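9월, 목요일 오후

오늘은 조명 얘기만 쓴다. 지난주 노트에 Vorkum 건을 너무 길게 써서 정작 스탠드 얘기가 한 줄도 안 들어갔더라. 나중에 찾을 때 고생하지 말라고 따로 적어 둠.

일단 배경부터. Casado에서 의뢰한 건 객실용 탁상 스탠드 정리다. 새로 만드는 게 아니고, 있던 물건을 손봐서 다시 내보내는 일. 갓 교체, 소켓 점검, 전선 교체, 유리 받침 세척까지가 우리 몫이고 포장도 우리가 한다. 처음 얘기 들었을 때는 솔직히 쉬운 일인 줄 알았다. 갓 빼고 닦고 끼우면 끝 아닌가? 그런데 유리가 들어가는 순간 얘기가 완전히 달라진다. 손에 지문 안 묻히고 유리를 다루는 법을 아는 분 계시면 제발 좀 알려 주세요 (진심입니다).

세척은 세 번 해 봤다. 첫 번째는 그냥 미지근한 물에 중성세제. 깨끗해지긴 하는데 마르면서 물 얼룩이 남는다. 여기 물이 센 편이라 어쩔 수 없는 듯. 두 번째는 식초를 조금 탔다. 얼룩은 없어졌는데 작업실 전체에서 오이지 냄새가 나서 다들 창문 열고 난리였다. 세 번째는 세제로 닦고 마지막 헹굼만 정제수로. 이게 제일 낫다! 앞으로 이걸로 통일합시다. 정제수는 싱크대 밑에 넣어 뒀고, 다 쓰면 통에 표시해 주세요. 지난번처럼 빈 통을 도로 넣어 두지 말고...

닦을 때는 극세사 천, 노란 것 말고 회색. 노란 건 보풀이 난다. 목이 좁은 부분은 젓가락에 천을 감아서 넣으면 되는데 젓가락 끝이 천을 뚫고 나와서 안쪽을 긁을 수 있으니까 두 겹 이상으로 감을 것. 나는 한 겹으로 감았다가 등골이 서늘해지는 소리를 들었다. 다행히 흠집은 없었음. 그래도 그 소리는 당분간 못 잊을 것 같다.

갓. 천 갓은 물 닿으면 안 됨. 먼지는 붓으로 위에서 아래로 쓸고, 그다음에 돌돌이를 아주 살살. 세게 누르면 형태가 틀어지고 한번 틀어지면 불 켰을 때 바로 티가 난다. 드럼형은 특히 그렇다. 동그란 테두리가 살짝만 찌그러져도 벽에 비치는 그림자가 달걀 모양이 되거든. 그리고 흰색이라 손때가 진짜 잘 탄다. 면장갑을 끼면 되는데 유리 만질 때는 면장갑이 미끄러워서 또 벗어야 하고, 그러다 보면 하루 종일 장갑을 꼈다 벗었다 하게 된다. 결국 순서를 바꿨다. 유리를 전부 끝내고 나서 갓으로 넘어가는 걸로. 왜 처음부터 이렇게 안 했는지 모르겠다.

소켓은 검은색으로 가기로 했다. Flekstead에서 받은 견본 중에 황동색도 있었고 나도 처음엔 황동이 예뻐 보였는데, 투명한 유리 위에 올려 놓으니까 황동이 너무 튄다. 검은색은 갓 그늘에 묻혀서 조용하다. 이건 취향 문제라 반대 의견 있으면 여기 밑에 적어 주세요. 나사는 손으로 끝까지 돌린 다음 드라이버로 반 바퀴만 더. 더 조이면 유리 쪽에 힘이 간다.

전선 길이는 아직 미정. Casado 쪽 담당자는 지금 것이 짧다고 하고, 현장 사진을 보면 콘센트가 침대 옆에 붙어 있어서 길면 오히려 늘어질 것 같고. 월요일 통화에서 다시 물어봐야 한다. 잊지 말 것!!

전구도 적어 둔다. 700루멘짜리로 맞췄는데 흰 갓을 씌우면 딱 책 읽기 좋은 정도. 색은 따뜻한 쪽. 하얀 빛으로도 한번 켜 봤더니 치과 대기실이 됐다. 옆에서 보던 사람들이 다 웃었으니 내 느낌만은 아닐 거다. 발열은 한 시간 켜 두고 갓 안쪽을 손등으로 대 봤을 때 미지근한 정도여서 걱정 안 해도 될 듯. 제대로 된 측정은 온도계 건전지부터 사고 나서 하겠습니다.

다음은 테이블 위 배치. 스탠드만 덩그러니 두고 보면 뭐든 그럴듯해 보인다. 그래서 주변에 덩치 있는 물건들을 같이 놓고 보기 시작했는데 이게 꽤 도움이 된다. 밝은 색 나무 상판에 흰 상자, 청록색 통, 그 뒤로 스탠드. 낮은 눈높이에서 보면 받침은 통에 가려지고 갓과 소켓, 유리 윗부분만 남는다. 객실에서도 사람들이 스탠드를 온전히 볼 일은 별로 없지 않나? 물병도 있고 책도 있고 휴대폰도 있고. 그러니까 가려졌을 때도 괜찮아 보이는 게 중요하다고 나는 생각함. 유리에 세로로 맺히는 빛도 마음에 든다. 받침이 가려져도 그 빛줄기가 있어서 뭔가 가벼운 느낌이 남는다.

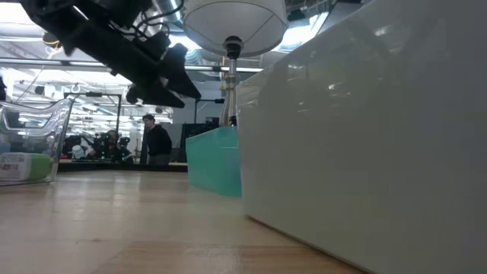 Mirta Godoy는 이 대목을 읽고, 보기 좋은 건 알겠는데 유리 받침은 물건 뒤에 있으면 있는 줄도 모르고 치기 쉽다면서, 배치보다 무게부터 따져 보자고 했다. 갓이 큰데 받침이 가벼우면 팔꿈치 한 번에 넘어간다는 거다. 그리고 소켓은 황동이 낫다고 한다 (한 표 접수).

무게 얘기는 맞는 말이라 할 말이 없다. 바닥에 붙이는 펠트를 미끄럼 방지 패드로 바꾸는 것부터 해 보려고 한다. Clollstead 카탈로그에 투명한 패드가 있던데, 유리에 붙였을 때 접착면이 하얗게 비쳐 보이는지가 관건이다. 지름 70mm짜리를 5장만 먼저 주문. 만약 비쳐 보이면 가장자리만 남기고 도려내서 고리 모양으로 붙이는 방법도 있는데, 그러면 손이 많이 가서 별로 하고 싶지 않다. 넘어지는 각도는 판자를 기울여서 재 볼 생각이고, 밑에 담요를 꼭 깔 것. 꼭!

포장은 아직 손도 못 댔다. 갓과 받침을 분리해서 한 상자에 넣느냐, 아예 따로 보내느냐. 나는 한 상자 쪽인데 그러려면 칸막이를 짜야 하고, 골판지가 유리 목 부분을 눌러서는 안 되니까 홈을 넉넉하게 파야 한다. 종이로 본을 한번 떠 봤는데 홈이 너무 커서 안에서 덜그럭거렸다. 내일 조금 줄여서 다시 떠 보고, 잘되면 본은 재단대 옆 서랍에 넣어 두겠습니다.

아, 회색 극세사 천은 섬유유연제 넣고 빨지 마세요. 유리에 기름막이 생깁니다. 오늘 다시 닦은 게 전부 그것 때문이었음.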